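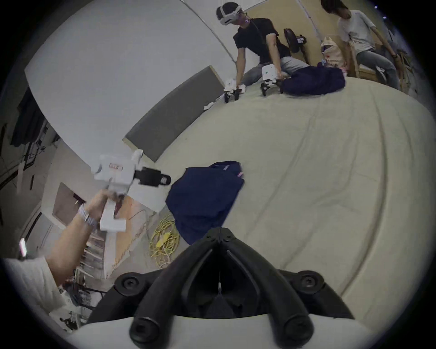
According to the remark pencilled under my last entry, the edge is much too clean: "You are testing a rope on a kitchen step. A real parapet has mortar crumbs and a hundred years of soot on it, and the rope moves sideways as well." I read this twice and I agree with most of it. The sideways part I had forgotten completely.

Last updated: June, 17:40

Notebook, rope and edge bench. June.

Purpose of this series, for whoever opens the book at this page: we want to know how long a Broline rope can work over the brick parapet of the old Economou chimney in Plememville before the sheath opens, with the Tridau roller under it and without. The climb on the chimney is permitted and the owner has been kind, but he doesn't want bolts in the top ring. So the rope must go over the edge, and everything depends on the edge.

Changes to the bench since last entry:

Old edge block taken off. It was a new engineering brick, sawn, with a corner almost like a knife. In its place there is a piece of coping from the fallen part of the chimney, which I carried up the stairs myself and regret. It is round on one side and broken on the other. I set it with the broken side towards the load.

Stroke is 300 mm, same as before. I added a sideways movement with a second crank, small, so that the rope walks across the brick and comes back. The crank arm is too long and touches the guard at the end of its travel. It makes a tick at every turn. I filed it a little and it still ticks, only quieter.

Load is one climber hanging still. I did not try to simulate falling, that is for the drop rig and needs a different permission.

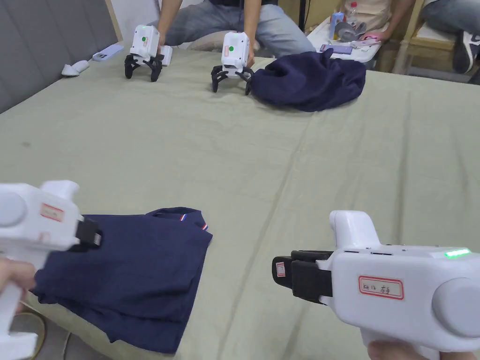

Fig. 2. Navy garment, folded, on the pale green sheet.

First run, morning. Rope without roller, dry, brick brushed. I stopped every 50 cycles and turned the rope in the light to look for broken filaments. The first fluff came early, earlier than on the sawn brick, which surprised me. I had expected the sharp corner to be the worse one. My explanation for now is that the broken face has small grains standing up in it, and they work as a file, while the sawn corner only presses. But I am not sure of it, and I would like somebody with more knowledge of stone to look at the surface.

The smell was of hot nylon, quite strong, and the brick was warm to the hand at the point of contact. I should put a thermometer there. We have one in the drawer with the dead battery.

Second run, same rope type, new piece, with mortar dust. I crushed old mortar from the same chimney and let it fall on the edge with a spoon. This is not a repeatable method and I know it. The rope became grey and stiff, and then for a long time nothing happened. I think the dust goes into the sheath first and does its damage later, from inside. When I cut the piece open after the run, the core was grey as well, for the length of a finger on each side of the contact point. This was the most useful thing I saw all day. A rope like this would pass a quick look if it was washed.

Third run, with the Tridau roller. It has two wheels and a side plate, and it is tied back with its own cord. The counter showed 3352 when I stopped, and the sheath was still whole. I did not stop because of the rope. I stopped because the roller had moved. The sideways pull brings it slowly to the left, and then the rope leaves the wheel and runs on the side plate, on metal, with a sound I did not like. In the old test, with the straight pull only, it never did this. So the person with the pencil was right and should please sign the next remark.

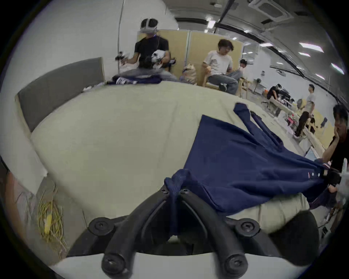
3 min read

What I think about the roller. It is a good tool and protects the rope very well as long as it sits. One tie-back cord is not enough. I tied a second one, to the right, and ran it again until the tea break, and it stayed in place. But on the chimney there is only the lightning conductor on that side, and we must not tie anything to the lightning conductor. Perhaps a strap all round the top ring, under the lip. The ring has iron bands, rusty, and I do not know what they carry. I would not ask them to carry anything new.

The other possibility is a thick canvas sleeve and no roller. It is slower to pull the rope through and it holds dust — we saw today what dust does — but it can't fall off on anybody's head. The steeplejacks of former times used sacking, if I understood the old photographs in the library correctly, and they moved the sack along the rope after each man. I have not found any text which says how often they changed it.
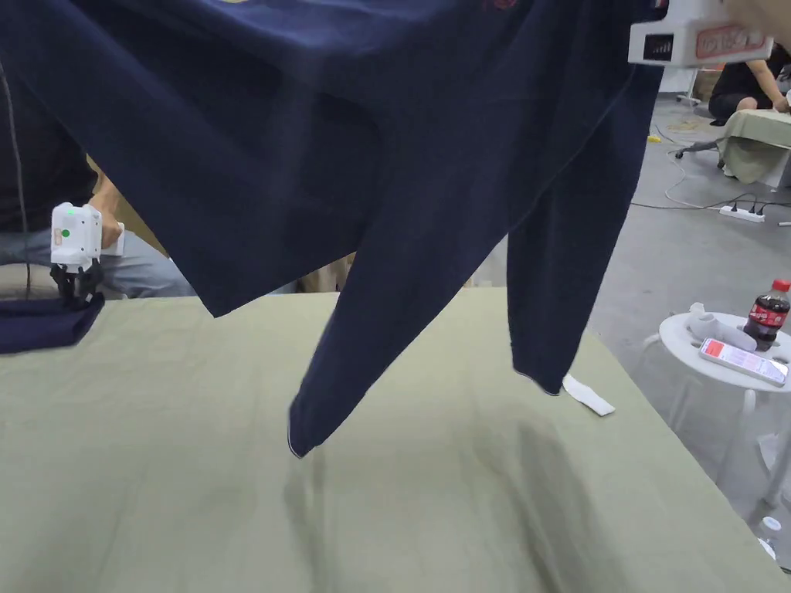
Can the pieces from today be used again for the knot tests?
They are all scrap. I have cut them short and painted the ends red, and they should stay out of the rope store.

Small things before I forget them.

The counter lost one count when I leaned on the bench. I have corrected it in the sheet.

I need more Broline from the same batch. What is on the drum now comes from a newer batch, and the sheath feels tighter in the hand. If we mix the two, the comparison is worth nothing.

The coping piece should stay under its cloth. Please don't brush it or wash it. The grains are the whole point of having it.

To do next: run with the canvas sleeve, with dust and without. Shorten the crank arm properly, on the lathe. Buy the battery. Ask the owner for the height of the lip over the upper iron band, which isn't in his drawing. Find out if the wind at the top makes the rope walk more than my crank does. I have set the sideways movement by feeling only, and someone will ask me about it.

The bench is switched off at the wall and the guard is open because the hinge pin is out. The pin is in the blue mug.

Contact the rope bench | © Rope and edge notebook | Back to top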